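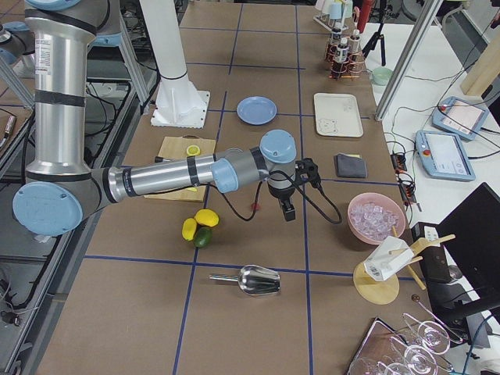

Wilmer Urrego wrote back on the draft of this section that the arm should never see a practice run until every item has gone onto the grid by hand first, at least once, and he wants that said before anything else. Okay, Wilmer, it's said!

Section 3. Setting up the drinks table for the Joka routine

I wrote this for whoever joins the club in November, so skip the parts you know. By now you should have finished Section 2 (homing both arms) and have your pendants talking to the controller. If you haven't, go back, I'll wait.

1. Check the blue tape. The lines are our coordinates, so if a strip has lifted or somebody peeled a corner, press it flat or replace it on the same line. Don't eyeball a new one. I did that last year and spent a whole evening chasing an offset that lived in my tape and nowhere else.

2. Put out the big stuff first: the tray, the round plate, the cutting board, the bottle rack. The plate goes in the middle of the table. The "TAIJI BEAR" tray goes behind it with room to spare.

3. Put out the small stuff: lemons, lime, the folded napkin, the scoop, the bowl of ice. Ice goes last, for reasons you'll figure out the first time you forget.

Note: Use the same fruit for a whole session if you can. The Howlader grip settings we saved are for a firm lemon, and a soft one will squish before the gripper decides it's holding anything.

4. On the pendant, open the job list and load Joka 3. Check the name twice (Joka 2 is still in there and it thinks the plate is somewhere else).

5. Set the speed to the lowest step. I know it's slow. I know you've seen the competition video and it's way faster than that. Lowest step.

CAUTION: Keep one person on the emergency stop for the whole first pass, hand on the pendant, not on their phone. Everybody else stays behind the counter.

6. Run the approach to the plate and pause when the fingers reach the rim. Get down at table height and look at the gap from the side. You want the fingers to clear the rim without brushing it.
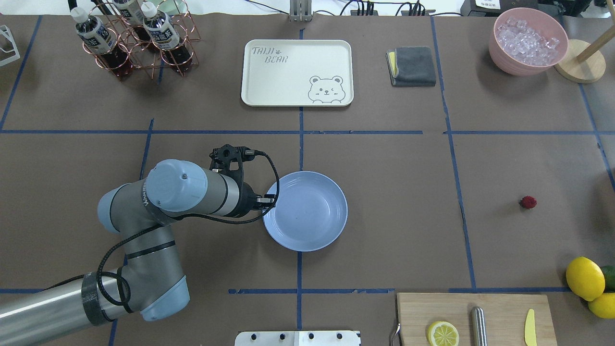
Fig. 3-2. Gripper at the left rim of the plate.

7. If the height is off, jog it in small steps and save the new point. Write the old value in the Braleck notebook before you overwrite it. Our current count for the plate height is 1,742, and if you end up anywhere near 799 you're editing the wrong point, so back out without saving.

8. Watch the cable while you jog. It has to have slack at the far end of the reach, but a loop that drags over the table will happily take a lemon with it.

Note: The wait time before the fingers close is 500 milliseconds. Derar's old handout has a shorter one. Ignore it, please, it was written for a different gripper.

9. Once the rim check looks good, run the full approach again at the same speed, start to finish, no pauses. Then do it again. If both runs stop in the same spot, you can go up one speed step.

10. Initial the log sheet and go on to Section 4, where we pick things up for real (my favorite part, and also the messiest).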